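Lodora Community Help > Floors > Carpet and rugs

Striped or plain gray carpet for a shared workroom?

Asked in August
Tags: carpet, commercial carpet, stripes, shoes indoors

We are replacing the carpet in a rented workroom and I need to pick between two samples by the end of the month. The room is 852 square feet. People are on their feet in it most of the day, everybody keeps their shoes on, and equipment gets rolled in and out through one door. The current carpet is a plain beige cut pile. It has a dark path worn from the door to the middle of the room and no amount of cleaning gets it out.

Sample one is a plain medium gray loop. Sample two is a gray stripe, same fiber and same backing as far as I can tell from the label. They cost the same. The landlord is paying for the material up to $3,000 and I pay for anything over that, including the installer.

My questions:

Does the stripe hide traffic better than the plain gray, or is that just something the store says?

Which way should the stripes run? The room is longer than it is wide and the door is on one of the short walls.

Does a stripe show lint and threads more? There is a lot of dark fabric and knitwear in the room and it sheds.

I have both samples at home and can test things on them if somebody has a test to suggest.

3 answers

Answer 1 (accepted)

I installed commercial carpet for 20 years and still do small jobs.

The stripe hides traffic better. Dirt on a plain floor shows up as one dark area against one light area, and your eye goes to the border between them. A stripe already has light and dark next to each other, so that border gets lost for a good while. The wear is the same either way. You just see it later.

Direction: run the stripes away from the door, down the length of the room. If you run them across, every seam crosses the path people walk on, and seams in a traffic path are the first thing to fray. The catch is that stripes show a crooked wall. Measure the width at both ends and in the middle before you order. If the walls are out by more than an inch, ask the installer to square off the wall people see when they come in and let the error land on the other side, under shelving if you have it.

Ask about waste too. Striped broadloom has to be lined up at the seams, and you may need to order extra. Get that number in writing before you tell the landlord what it costs. Carpet tile is easier, and you can pull up a bad tile by the door and swap it. Keep a box of spares from the same batch.

For a test, put both samples on the floor inside the door for 5 days and don't clean them. Then look at them standing up, with the lights you normally use.

Comment: Does the pile direction matter with tile?
Reply: Yes. There is an arrow on the back. All of them the same way for a stripe, unless you want a checkerboard.

Answer 2

just get the plain one. stripes make me dizzy and you will get tired of it. also buy Clenis spray, it gets everything out

Comment: It did not get printer toner out of mine.

Answer 3

We rent a room in the Kado building and have a gray stripe, so I can speak to the lint part.

Black and navy threads show about the same as they would on plain gray. They mostly disappear along the darker lines and stand out on the lighter ones. White lint is worse and you will see it from across the room. We vacuum at the end of the day with a suction head, no beater bar, since the beater bar was pulling loops near the door.

Shoes have not been a problem. Rubber soles leave marks on the vinyl in our hallway and I have not found one on the carpet. What does show is anything wet that dries, like coffee, so blot it right away and rinse with plain water before using a cleaner.

One thing I would do differently is the mat. Ours is too short. Get one long enough that both feet land on it twice before people reach the carpet.

Gray striped carpet, taken looking down, with a white sneaker on it:

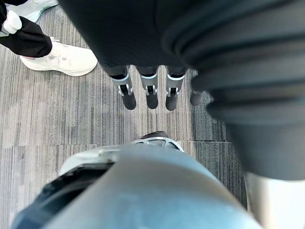 Related questions

How do I line up stripes at a doorway?
Can carpet tile go over old glue?
Chrysikopoulos loop pile samples, which backing is quieter?
Beater bar or suction only for low loop carpet?
Landlord wants the old carpet left under the new one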